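Thread: notes on the Rumon two-arm tabletop kit after a month of use. Long. Numbered where I remembered to number.

1/ The kit is two arms, two grippers, a frame made of black extrusion, wrist cameras, one overview camera, a controller box, and the Tembridge software license for a year. You supply the computer, the tabletop and whatever you want it to handle. We had it running in April.

2/ What we wanted it for: table setting and clearing. Bowls, cups, flatware, placemats. Soft rims, thin handles, shiny metal. These are annoying objects and the sales page shows only blocks and bottles, so I had low expectations.

3/ Assembly. The manual says one person, one afternoon. It took two of us (me and Urs Ortner) until 9 pm. The rails go together fine. The corner brackets have to be left finger tight until the whole rectangle is closed, and the manual mentions this four pages after you've tightened them.

4/ Arm mounting is a metal plate with a clamp lever. I like this part a lot. You can slide an arm along the rail, drop the lever, and be working again in a couple of minutes. You do need to redo the base calibration every time. The software won't remind you.

5/ Wrist view from one arm, with the other one over by the flatware:

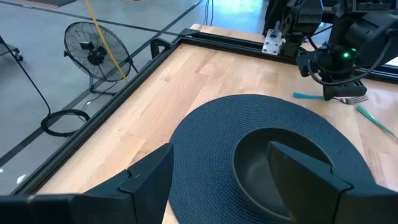

Wrist camera, gripper open. Dark bowl on the woven placemat, second arm at the teal fork.

6/ The view is good for approach and poor for the last bit of a grasp. The fingers are bulky and they take up a lot of the image. For a wide bowl rim that's tolerable. For a fork lying flat you are relying on the overview camera and on luck.

7/ Finger shape: blunt and stepped, matte black. Good on rims. Bad at getting under anything thin. Rumon sells a narrower finger set as an add-on and in my opinion it should be in the box. Yolanda Lozano printed a pair of slip-on tips for us and those fixed most of the fork problem.

8/ Numbers, for people who scroll for numbers. Bowl pickup from the placemat, policy trained on our own demos: 96 percent success over a day of runs. Fork: bad enough with stock fingers that I stopped logging it. With the printed tips it was usable. I'll post a proper table when I have one.

9/ Dark bowl on a dark mat was my choice. The depth estimate gets confused on low contrast and I wanted to know how confused. Answer: a little at the rim, hardly at all once the gripper is within a hand's width.

10/ Cables. The wrist cable runs in a big free loop. It hasn't snagged yet, but it does swing through the overview camera's view when the arm turns inward, and the tracker drops the object for a moment when that happens. Clip it if you can. The clips that ship with the kit are too small for the cable that ships with the kit.

11/ Overview, same setup. Cup and the thin orange stick left of the mat, fork and spoon lower right:
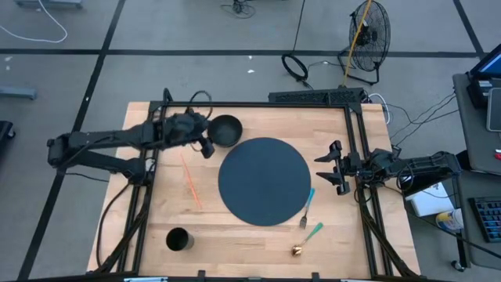
Rumon Tabletop Field Notes, p. 14

12/ You can judge the reach from that one. The arms face each other across the table and both can get to the middle. The near corners are harder. Anything close to the front rail needs an awkward wrist angle and the planner sometimes refuses it outright with error 3, "no path," when there obviously is one.

13/ The stick is the hardest object we own. It rolls. I'm not going to hold that against a kit at this price, but if your work involves chopsticks or skewers, ask for a demo first.

14/ Software. Tembridge records both arms and all cameras on one clock, and playback is clean. Export is slow. Estíbaliz Montes wrote a script that skips their exporter and reads the session files directly; she says she'll put it up once she has cleaned it. Labels are free text only, so agree on your spelling before you start. We have "placemat," "place mat" and "mat" in the same set.

15/ Support. Two tickets. The first (a noisy elbow joint) was answered the same day, and the replacement part came within the week. The second (error 3) has been open since the week we got the thing running. Last reply was "we are looking at the planner."

16/ Noise and heat: quiet at rest, a noticeable whine at speed. Motors get warm after a long session and the software slows the arms down without telling you. Watch the temperature page, which is under Settings > Advanced for some reason.

17/ Compared with the Dretau kit we had last year: Dretau has better fingers and a worse everything else. Payload is similar. Rumon's clamp mounts alone save us real time every week.

18/ Would I buy it again? Yes, with the narrow fingers, and I'd try to get the second license year into the price. Maximiliano Carretero asked whether it suits teaching. For a small group, fine. Keep a spare set of finger pads.

19/ Not tested: the mobile base, the Miranda voice add-on, anything with liquid. Please stop asking about liquid.

20/ Correction to 3/: Urs says it was 9:40.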